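Floors, again

28 Apr 2024

Quick one tonight, I'm knackered and the kettle's on.

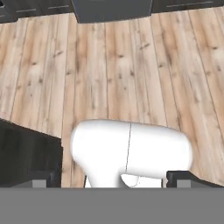 So the flat in Prelbridge. Got the keys in October, said I'd have the kitchen floor sorted by Christmas. Ha. It's nearly May and I'm still walking on the old lino with the burn mark by the back door.

Main problem - can't decide. Went to Menzies for samples and came home with seven. Seven! All of them looked like wood in the shop and like cold porridge once I'd got them under my own light. Two went straight back. The rest are propped along the skirting and I keep kicking them over on the way to the fridge.

Euan MacLeish came round to measure up. Nice bloke, very quick, talks the whole time. Says the subfloor dips by 8mm near the sink and wants levelling before anything goes down. Didn't want to hear that. He's right though, you can feel it if you stand there in socks doing the dishes.

His quote was £3038 all in, levelling included. I had a bit of a sit down. Then I rang another place who wanted more and coudn't start till after the summer, so that was that.

Real wood or not, then. My sister says real, you can sand it. My sister doesn't have a dog. Mine skids round corners like a rally car and I dread to think what his claws would do to oak. Leaning towards the pale stuff, wide planks, running towards the window - makes the room look longer, apparantly.

Still need to shift the washing machine. And find out if the doors want trimming. Told Euan I'd ring him back tomorrow.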